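The Last Things in the Toy Bin

Sorting day at the Plonstead toy library starts at eight on Sunday, before the heat comes on in the building. By nine there are coats over the backs of all the chairs and the first bins have been carried in from the hall. A bin is whatever came back during the week, tipped together: blocks, cars, train track, plastic food, puzzle pieces, the arms of dolls. By noon it all has to be back in sets.

The library lends toys the way the branch across the street lends books. A family pays a small yearly fee, takes home up to 5 sets at a time and keeps them for a month. There are 147 member families at the moment, most of them from Plonstead and the rest from Clotlow, where the nearest toy store closed years ago. The shelves hold 176 sets. Each has a number, a drawstring bag or a box, and a card that says what should be inside.

Ayman Rizk wrote most of the cards. He used to manage a parts counter for a farm equipment dealer, and the cards read like it. Set 31 is a building set with long greens, short greens, whites, two wheel bases and a door. Set 32 is nearly the same but has a window where 31 has the door. Rizk can tell you which families have mixed them up, and how often.

"Blocks are the worst for it," he said. "A train is a train. You know when you're missing a caboose. A kid puts a green block in the wrong bag and it can be in there a year."

The sorting goes in passes. The first is for big things, anything you can grab without looking: dump trucks, dollhouse roofs, play kitchen pans. The second is for anything that belongs to a family of things, so track goes with track and food goes with food. After that the bin looks almost empty and the slow part begins. What is left is small and has slid into the corners.

I had expected the slow part to be quick. On the morning I visited, the first two passes on a full bin took twenty minutes. The last handful took longer. There was a gray plastic hinge that three people looked at. There was a wheel with no tire, which went into a jar of wheels with no tires. Somebody found a wooden egg half and walked the length of the room to the other half, which had been sitting on the windowsill since before Christmas.

Leftovers that can't be placed go on a tray by the sink. The tray is kept for two months, and parents are encouraged to look it over when they come in. In April it held a rubber goat, a magnet fish, several dice and a key that may not be from a toy at all. After two months the pieces move into a drawer called Odds, and Odds is open to anyone who wants something for a craft project.

Kilian Wallner does the cleaning. He works at a long counter at the back with two dishpans, a stack of old towels and a box of toothbrushes. Hard plastic goes into warm water with a little dish soap. Blocks get brushed on the underside, where crumbs collect, and are set on the towels with the hollow side down. Anything with a battery compartment is kept out of the pans and wiped with a damp cloth. Wood is wiped and dried right away.

Wallner was particular about the drying. In his first year he bagged a batch of blocks at the end of the morning and put them on the shelf, and by the next weekend the bag smelled like a pond. Now everything stays on the towels overnight and someone comes in Monday after work to bag it.

The bins get cleaned too, though less often. They are knocked around a good deal, and the scratches hold dirt. Wallner goes after them with baking soda paste every couple of months and has given up on the older stains.

The best-known toy in the collection is a wooden marble run called the Zaki, built by a retired cabinetmaker in Clotlow and named for his grandson. It comes in a case the size of a carry-on, and there is a waiting list for it. The runner-up is a set of cloth vegetables. The building blocks don't have a waiting list but they go out more than anything else, and by Rizk's estimate the library owns 3000 of them, counting strays.

Strays come from home. A block from a child's own collection goes into the bag by accident, and a library block stays behind under a couch. Over time the two even out, Rizk said, but the colors don't. The library has gained reds and lost yellows every year he has kept track. He has no explanation for it. When a set falls too far short, he makes it up from a tub of spares under the counter and changes the card.

The cards used to be handwritten. Last year the library moved them to Avine, a small inventory program that one of the parents maintains, and printed fresh copies for the bags. The program has a field for condition, which runs from new to retired, and a field for notes, which people use for everything else. Set 88: horse chewed, still good. Set 12: lid sticks, push left side. Set 140: please do not return with sand.

Families are asked to count their pieces before they bring a set back, and many do. For the ones who don't, Rizk has some advice, and it works just as well for a toy box that never leaves home. Tip everything out onto a sheet. Take the big pieces off first. Leave the little ones until there is nothing to hide behind, and check the edges of the container before you call it empty. Keep one jar for things you can't identify and look in it every so often.

He is against sorting by color. It looks good on a shelf, he said, but children build by shape, and a child who wants a long block wants to find the long blocks. For children under four he wouldn't sort at all beyond taking out anything small enough to swallow. One bag of large blocks is plenty.

He is also against keeping broken toys for the day they get fixed. The library has a repair box with a limit, and the limit is the box. When it's full, something has to be mended or let go before anything else can go in. On my visit a tow truck without its hook was given up to make room for a cash register.

By a quarter to twelve the bags were lined up along the wall in number order, with gaps for the sets that were out. Two children who had come with their mother were lying on the rug, reading the cards to each other. Wallner was wringing out towels. Rizk had one more bin to go through and had pulled a stool up to it.

The library opens to members at one, and the first family was already waiting in the hall with a bag that rattled.

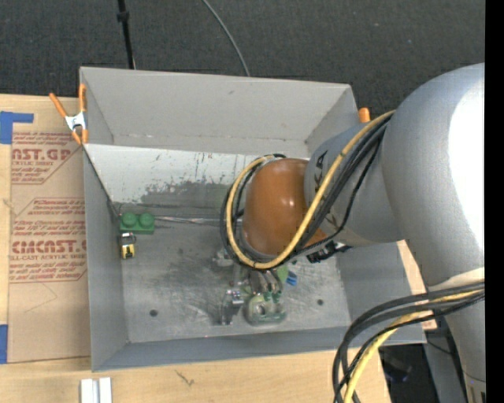 Down to the small stuff: a green block with two studs showing and its yellow and black neighbor at the side of a gray bin.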